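Why Do Rooms Have Blinds? All About Windows, Sunshine and Shade

Have you ever been sitting at a table, busily drawing or sticking things together, when a great big stripe of sunshine landed right in your eyes? You probably squinted, shuffled your chair along a bit and carried on, and then five minutes later the stripe had moved and found you again! The sun can be a bit of a nuisance like that, lovely as it is, and people have been thinking up ways to keep it in its place for a very long time.

First of all, why does the stripe move? It looks as though the sun is creeping across the sky, but really it is our Earth that is turning, carrying you and your table and your pencils round with it. In the morning the sunshine comes from the east, and by the end of the afternoon it comes from the west. So a room with windows on one side might be dazzling at breakfast time and quite gloomy by tea.

Now, a window is a clever thing. It lets in light so that we can see what we are doing, and it keeps out the wind and the rain. But sunshine brings warmth along with it. The light passes through the glass and warms up the floor and the furniture, and the warm air can't easily get out again. If you have ever climbed into a car that has been parked in the sun, you will know just how stuffy that can get — phew!

That is where a blind comes in. A roller blind is a long piece of material wound round a tube at the top of the window, a bit like kitchen roll on its holder. Many of them have a cord at the side. Pull it one way and the tube turns and lets the material down, and pull it the other way and up it all goes again. 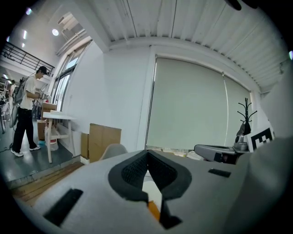

A big roller blind pulled right down over the window, with its thin white cord hanging near one side.

Colour makes a difference too. Pale blinds bounce a lot of the sunlight back the way it came, which helps a room stay cooler, and dark ones soak more of it up. You can try this for yourself on a sunny day in June. Put a sheet of white paper and a sheet of black paper side by side on a windowsill, leave them for 16 minutes (go and have a biscuit while you wait), and then lay a hand on each. Which one feels warmer?

Prasanna Wickramasinghe, who looks after the workrooms at Comholm, likes to have one window covered and another left open to the daylight. She says a good working table wants plenty of light on it, so she puts hers close to a tall window and moves it back a little if the sun gets too strong. You could do the same with your own desk at home, if there is room and a grown-up to take the other end.

One important thing before you go. Blind cords are for grown-ups to look after, and they should never be played with, looped or put round anybody's neck. Cords ought to be kept tidy and well out of the reach of babies and toddlers. If you spot one dangling low at home, tell a grown-up and they can fix it up safely out of the way.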